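Vernberg Makers Board > Kit and Money > Second arm or new fingertips?

Print this page | E-mail this thread to a friend

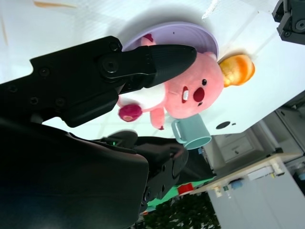
**ye_rin_um** wrote on 17 February 2024:
Right, I've got 946 quid to last us until April and I can't decide how to split it. Option one is spare fingertips for both grippers plus a proper service. Option two is one of the Kemard soft grip kits at 349, and whatever's left goes on tips. The jobs we're planning for are all tabletop tidying, so crockery and soft things mixed together, like the pink toy lying across the plate with the mug on its side next to it. I want to be able to do fur and glaze in one go without swapping anything! Has anyone bought the Kemard one?

**lumbao_fan** wrote:
Bought it, sent it back. Lovely on plush, hopeless on a mug handle. You've got ribbed tips on there already and I'd stick with those. Catevora do a pack for 40 and we get through two packs a year (three if the students are in).

**Yoon-hee Noh** wrote:
I don't agree, sorry! We've had the Kemard kit since last spring and it's been fine on mugs once you slow the close right down. What I'd worry about is the cabling, they want 200 for the long lead and it isn't in the kit price. So you're at 549 before you've bought a single spare.

**ye_rin_um** wrote:
Oh for heaven's sake, I hadn't spotted the lead. Is the short one any use at all?

**Yoon-hee Noh** wrote:
Only if your controller sits right by the arm. Ours is under the bench so no.

**lumbao_fan** wrote:
And slowing the close down is exactly my gripe, you're paying 549 to go slower. Get the service done first, buy tips, keep the rest back for when something snaps.

**ye_rin_um** wrote:
Fair, though I'd still like to try one before I give up on it. Yoon-hee, could I come over and have a go on yours with a couple of our mugs?

**Yoon-hee Noh** wrote:
Course you can, message me. Bring the plates too, flat things are where I'd want to see it tested.

We use cookies to keep you logged in. By carrying on you agree to this. OK | Read more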